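Undgate Room Planner
User Guide – Section 2: Setting Up Your First Room
By Everaldo Leite
November 13, 2023

Print this page | E-mail this page

Welcome to the fun part! By now you have installed Undgate and signed in (if you haven't, go back to Section 1). In this section you will build a room from scratch, give the walls and floor their surfaces, bring in some furniture and save a first render. Set aside a quiet evening for it and keep a tape measure nearby.

Before you begin

You will need the length, width and height of your room, plus the position of each door and window. Write the numbers down on paper first. I still do this after years of using the program, and it saves a lot of running back and forth with a laptop under one arm.

Note: Undgate stores everything in inches. If you measured in feet, type the number followed by ft and the program converts it when you press Enter.

Creating the room

1. Open the File menu and choose New Room. A blank grid appears.

2. Type a name in the Room box. Use something you will recognize later – "Back bedroom, January" is much better than "Room".

3. Enter the length, width and height, then click Build. The walls go up all at once, and I never get tired of watching it.

4. Click a wall to select it. The selected wall gets a blue outline.

5. Choose Openings, then Door or Window. Drag the opening along the wall until the distance readout matches your measurement.

6. Repeat for the other walls. Don't worry about trim or door handles yet; those come in Section 4.

Caution: Changing the room height after you have placed windows moves every window back to its default height. Lock the openings first (select all of them and press L).

Choosing surfaces

The Cavalcanti library comes with the program and holds 1,000 surfaces, from plain paint to stone and wood grain. It's a wonderful thing to browse, so be warned that an hour can go by!

7. Open the Surfaces panel and pick a category on the left.

8. Drag a surface onto a wall, the floor or the ceiling. Hold Shift while you drag to cover all the walls together.

9. Use the Scale slider to adjust the pattern. A setting of 74 suits most floor patterns in an average bedroom, and from there you can nudge it up or down until it looks right to you.

Note: Surfaces marked with a star come from the Akia add-on pack. They show up in the list even if you don't have the pack, but they will turn gray when you try to use them.

Placing furniture

10. Open the Objects panel and search by name. Short words work best: "desk" finds far more than "small writing desk".

11. Drag the piece into the room. It snaps to the floor on its own.

12. Turn it with the left and right arrow keys. Each press turns the piece 15 degrees, and holding Ctrl gives you finer steps.

13. Check the clearances. Turn on View, then Gaps, and Undgate shades any walkway that is too narrow for a person to get through comfortably. This one feature has stopped me from buying two different sofas.

Tip: Ismael Rezende, who wrote the Grurnden lighting module, suggests placing the largest piece first and working down from there. I used to start with the lamps (I love lamps), and his way is so much quicker.

Lighting and the view camera

14. Open Lights and pick a preset. Daylight is the easiest one to start with. Evening is gorgeous, but it asks more of your computer.

15. Press V to enter the room at eye level. Move with the arrow keys and look around with the mouse. Go slowly near furniture. The view can slide in very close, and then dark surfaces fill most of the screen with only a little of the lighter parts showing in a corner. 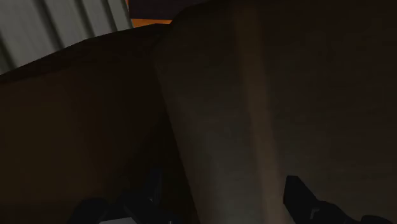
16. Press Home at any time to return to the middle of the room. Your furniture stays where you put it.

17. If dark pieces are hard to tell apart, raise Fill Light a little at a time. Too much of it will flatten the wood grain, and the grain is half the pleasure.

Saving and rendering

18. Press Ctrl+S. Undgate keeps the last 2 versions of each room, so you can always step back if an idea goes wrong.

19. Choose Render, then Draft. Drafts are grainy but fast, and they are perfect for checking colors.

20. When you like what you see, choose Render, then Full. Leave the program open until the bar reaches the end.

Caution: Closing the lid of a laptop during a full render stops the job, and it will have to start over from the beginning.

Continue to Section 3: Adding a Second Room.

Print this page | E-mail this page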